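Joltix Bench

Joltix Bench is a tabletop robot arm kit sold by Trevari, a small Canadian supplier of educational and light research hardware. The kit is meant for recording and replaying household manipulation tasks, such as pressing buttons, turning dials and moving small levers on kitchen appliances. It is sold in an unassembled form, with most of its structural parts produced on 3D printers, and is marketed to colleges, hobbyists and small labs.

Contents

The base kit contains one six-jointed arm, a two-finger gripper, a wrist camera with bracket, a desk clamp, a power supply and a bag of fasteners. A second, hand-operated arm of the same proportions can be bought separately. This arm has no gripper motor and is used to guide the first one while motions are being recorded. A printed assembly booklet is supplied in English and French, and the longer software manual is available only as a download.

The printed parts are offered in cream, grey and black. Buyers who own a printer may order the kit without them and make their own from the supplied files, at a lower price. Trevari recommends printing the gripper with thicker walls than the rest of the arm. Spare finger tips are sold in packs of 4.

Gripper

The standard gripper has flat, parallel finger tips and is held together with machine screws that can be reached without taking the arm off its clamp. It opens to a maximum of 60 millimetres. The tips can be changed for a narrow pair, known as the Ratard tips, which were designed for toggle switches and keys. Rubber sleeves are available for handling glass and ceramics, but they add bulk and are not recommended for recessed buttons.

Appliance module

The appliance module is an add-on to the Joltix software. It contains recorded routines for toasters, kettles, rice cookers and microwave ovens. The appliances themselves are not supplied. Each routine has to be adjusted to the user's own model by moving the gripper to a set of reference points, after which the positions are stored and can be recalled by name.

For toasters, the reference points are the carriage lever, the cancel button, the browning control and, where fitted, the defrost button. The manual suggests covering dark levers with coloured tape so that the camera can distinguish them from a dark housing. Any matte tape in a colour not otherwise present on the appliance may be used. Glossy tape tends to produce bright spots that shift as the arm moves.

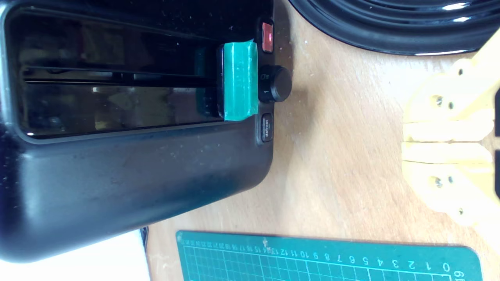

Reference points are kept in a plain text file and can be copied between computers. They have to be taken again if the appliance is moved, although the software will correct for small shifts when a flat marker of known size is left on the table. Up to 16 points can be stored for each appliance. Routines that require a long downward push, such as lowering a bread carriage, are run at reduced speed by default.

The module does not measure temperature and has no means of detecting smoke. The manual states that heating appliances should not be operated by the arm without a person in attendance, and that printed parts should be kept clear of open slots and vents while an element is on.

Software

Joltix Bench is controlled from a desktop program that runs on Linux and Windows. Motions are recorded either with the hand-operated arm or by moving the joints on screen. Recordings can be trimmed, joined and exported along with the camera footage. Earlier releases stored the footage and joint positions separately, and files made with those versions must be converted before use.

Reception

A review in the electronics newsletter Pellegrini described the kit as well organized and praised the labelling of its cables, but found the gripper motor noisy and the clamp too shallow for thicker benchtops. The reviewer also noted that the cream parts showed dirt quickly. Trevari introduced a deeper clamp the following December and offers it to earlier buyers for the cost of postage.

Availability

The kit is sold directly by Trevari and through a small number of school suppliers. The warranty covers motors and electronics but excludes printed parts.

Last updated 16/09/2024

6 shares
4 comments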